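Unit 4 notes – Setting up a small shared kitchen
Course leader: Pirjo Hakala. Revised in April, with corrections from Mansa Akpalu.

Please read these notes before the practical session. Bring your own floor plan, even if it is only a pencil sketch.

## 4.1 Zones before furniture

Many students begin with the cupboards. I ask you to begin with the work. Write down what people do in the kitchen between 7 and 9 in the morning, and where they stand while they do it. In the Leinonen house, which we studied in Unit 3, the residents shared one kettle and one sink, and these were at opposite ends of the room. Everybody crossed everybody with hot water in hand.

A zone is a place where one kind of work can be finished without walking. For a shared kitchen we use these:

- **Hot drinks:** kettle, cups, tea and coffee, spoons, a small bin
- **Washing:** sink, draining area, towels
- **Heating:** stove, oven, and a heatproof surface beside them
- **Dry storage:** one labelled shelf for each household member

The drinks zone is used most often and for the shortest time. Keep it out of the path to the stove.

## 4.2 Open storage and closed storage

Cups in daily use can stay in the open. Cups used once a month should go behind a door, where they do not collect grease and dust. A stand with pegs takes little counter space and lets each person find their own cup by colour. 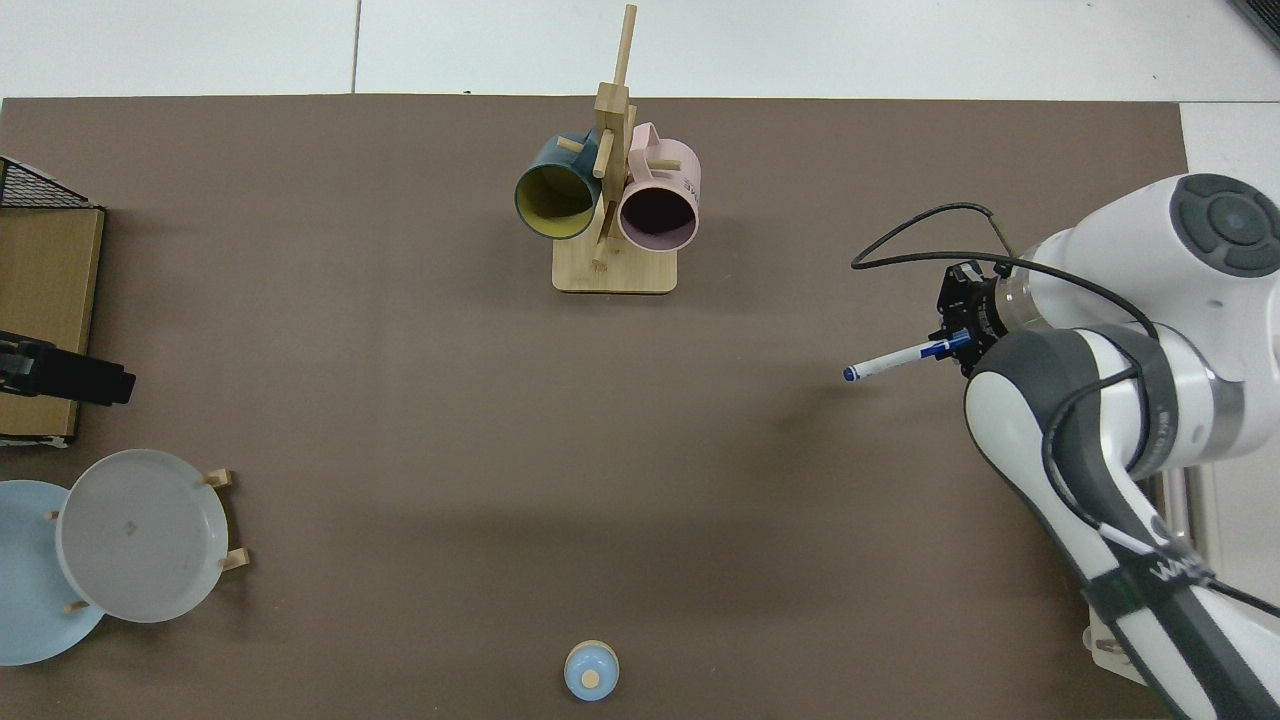
*Fig. 4.1 – Mug tree with two mugs.*

Check three things when you choose open storage: the base must not tip when one side is empty, the pegs must fit the smallest handle in the house, and the surface under it must be easy to wipe. Eino Hämäläinen's group also measured the reach for a seated user. Their report is in the course folder and I recommend the second half of it.

## 4.3 Countertop appliances

Each appliance on the counter has a footprint and a clearance. The footprint is what you measure with a ruler. The clearance is the air it needs at the sides, back and top, and you will find it in the manual. Students often draw only the footprint – the plan then looks generous and the real counter is full.

For a toaster oven, draw the open door as well. Leave a landing space next to it for a hot tray, and do not store paper or plastic on top.
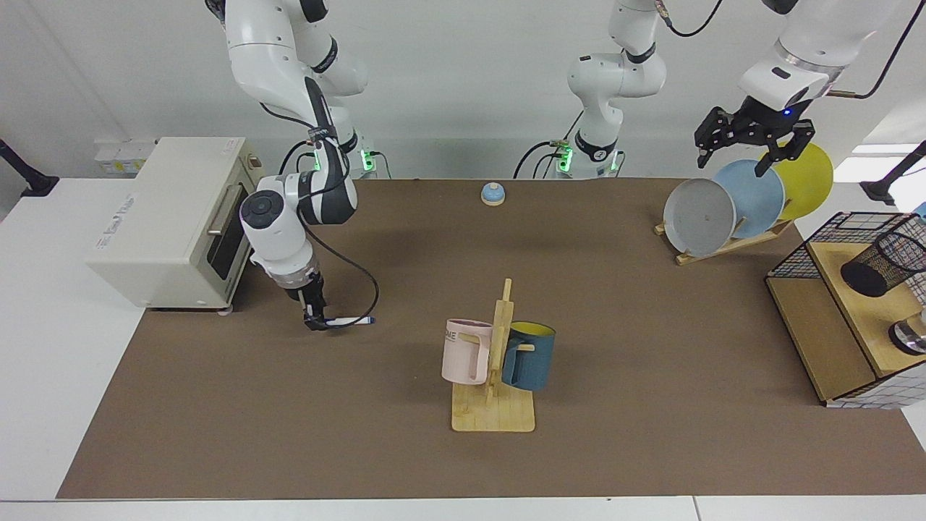 ## 4.4 Exercise

Prornbridge is a house with 19 residents and 2 kitchens. The larger kitchen is used by 17 of them. The owner has set aside 1,000 dollars for changes and no walls may be moved.

1. Draw the larger kitchen with its zones. The measurements are on the back page.
2. Mark every appliance with footprint and clearance.
3. Decide which items are stored in the open, and explain one of your choices in a short paragraph.
4. Make a simple budget. Labour is included.

Work in pairs. Give your drawings to Selvaraj Herath before the practical session starts.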